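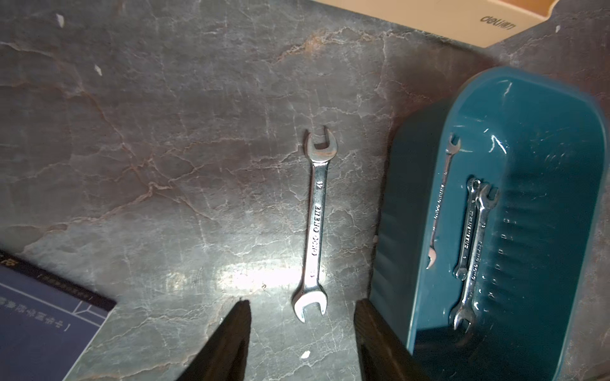
Hand Tool Storage in the Honusbridge Teaching Workshop: Student Project Report

6 min read

1. Background

The teaching workshop at Honusbridge holds a shared stock of hand tools used by first-year classes. At the start of the project, open-end wrenches were kept loose in two deep drawers. Students frequently took the wrong size to the bench and returned it to the wrong drawer. The project group was asked to propose a storage method and to test it before the July break.

2. Method

All 357 hand tools were entered in a register. The wrenches were then laid out singly on a stone-like surface so that the size numbers stamped near the jaws could be read and copied. A double open-end wrench carries a different size at each end -- both were recorded, with the smaller listed first.

Two layouts were compared. The Odberg layout used a flat tray with cut foam recesses. The Hornel layout used a sloped wall rack with printed labels. Each was in service for six weeks, and misplaced tools were recorded at the end of every class.

3. Results

Under the Odberg layout, 16 tools were found out of place over the trial period. The Hornel layout produced around three times that number, mostly among neighboring sizes. Polished chrome finishes made the stamped numbers hard to read under strong light, and several entries in the register had to be corrected after a second reading.

4. Recommendations

The group recommends the foam tray for all double open-end wrenches. Both sizes should be printed beside each recess in large type. The wall rack remains suitable for hammers and pliers. The register should be checked against the trays at the end of each term -- a blank copy is attached as Appendix B.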